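Can Machines Do the Chores Yet? Speaker notes, 22 March 2026

Slot is 50 minutes with questions. Keep the talk itself short and leave them room to argue.

Start with the vendor claim. Nevel's sales deck says "tidies any room." Read it out, pause, ask who in the audience has a room they would call "any." Wait for hands. Then say where I stand: I've been hearing this since I worked on the packing line at Agudelo, and I still make my own bed.

Point one. Demo objects are chosen by people who want the demo to work. Blocks, mugs, a folded towel. Elvira Castaño ran the Skallik trial in February and got 80 percent on boxed goods. Fine number. Ask her what happened with bags and cords and she'll tell you they were taken off the list.

Point two. A bed with stuff on it is a harder job than a shelf of boxes. A coiled white cable has no fixed shape. Pull one loop and the rest may come along, with whatever is lying under it. A clear plastic bag throws light back at the camera, and its sides give when you squeeze. Put both on a busy patchwork print and the software has to decide what is an object and what is a flower on the cloth.
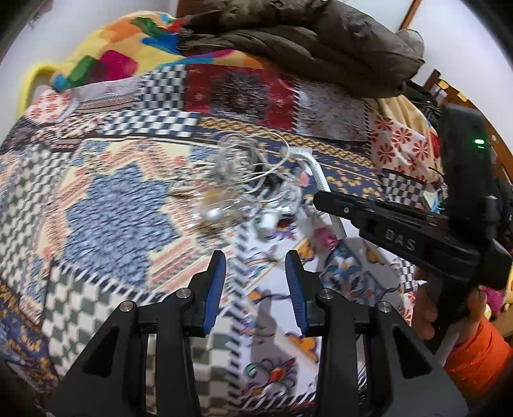
Then there's the question of what "tidy" means. Does the cable get wound up or just moved? Is the crumpled wrapper trash? A ten-year-old will ask. The machine needs somebody to have decided beforehand, and the decision changes from house to house — mine changes from week to week.

Shop floor, same problem. Wilmer Flores has 6 stations at Trareo and automated the two where parts arrive in trays. The loose-parts bin is still done by hand. He has been quoted for it twice and turned it down both times. (Check with Wilmer that I can say this.)

Be fair here. Grippers are better than they were, and Valtteri Toivonen will object from the second row if I skip that. Give him two minutes. Ask him for one unedited run, start to finish, in a home the team had never visited.

Questions to leave on the screen:
Who picked the objects?
How many tries?
Who reset the room between them?

Water. Then open the floor.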